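Board index > Manipulation and grasping > Papers and results

Thread: Hurna demo-collection result, does anyone buy the 80 percent?

gearlash
The Hurna group put up their report in November and it has been passed around a lot at my work. The short version: 50 demonstrations per task with a handheld pair of fingers, train one policy, move it to an arm with the same fingers, get 80 percent success on putting desk items into a cup. No force sensing, wrist view only.
I've read it twice and I don't buy the headline. The test objects are the training objects. The cup starts on the same side of the table in every clip they posted. If I always know where the cup is, I can get most of the way there with my eyes shut.

pelmet_k
You're being hard on them. They say in the setup section that the cup was moved between trials.

gearlash
Moved by how much? There's no number. "Repositioned within the workspace" could mean a thumb's width.

torsion_bar
We tried to repeat it in our lab in Groltenness, same fingers, same recipe as far as the text lets you follow it. Pens went well. Anything wide and flat-sided went badly. The policy closes fine and then the object yaws in the fingers on the way over, and by the time it gets to the cup it's at an angle the demos never covered. I would like to see their number split by object. One average over pens and fat markers tells me very little.

pelmet_k
What were you using on the contact faces? Bare plastic will do that.

torsion_bar
Soft pads, both sides. Changing them helped and it also worried me. We swapped one pad for a thicker one and the success rate moved more than it did when we doubled the demos. So how much of the paper is a learning result and how much is a foam result?

Veston
Long-time reader, I do fixtures for a living. Compliant jaw faces are old news. I have a shop manual from 1908 that tells you to put leather in the vise so the work doesn't turn. If a pad change beats twice the data, then report the pad. Thickness, material, how often you replace it. It wears, and your grip on trial 50 isn't your grip on trial 2.

pelmet_k
Nobody claims the padding is the contribution. The claim is that you can skip the teleop rig and still get a usable policy, and 80 percent with no robot time in collection is good. The Baumgart benchmark people got less with a full rig.

gearlash
Baumgart scores a drop as a fail even if the thing lands in the cup afterward. Hurna counts anything that ends up inside. Those two numbers can't go in one table, and the report puts them in one table.

pelmet_k
OK, that one I missed. Fair. I still think the collection method is worth having.

torsion_bar
Agreed on the method. It's cheap and our people learned it in an afternoon. My trouble is with the evaluation — they score the end state and skip the part where the grasp goes wrong.

stoat_at_work
Has anyone asked them for the per-object logs?

gearlash
I wrote to the address on the report. Got a polite answer saying the logs will come with the code. No date for the code.

torsion_bar
Then I'll post ours when they're cleaned up, failures included. We hold the marker upright between the fingers at the start of every trial so the grasp itself is out of the question, and score the transfer and the release as separate things. If the transfer number is still bad with a grasp we set by hand, the demos aren't covering the yaw and no amount of averaging fixes it. Might be a few weeks, the arm is booked for something else in the mornings. 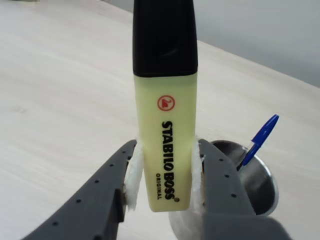

Pad thickness will be in the log for each run too, since Veston asked. If anyone wants a particular cup position tested, say so before we start and I'll add it to the list.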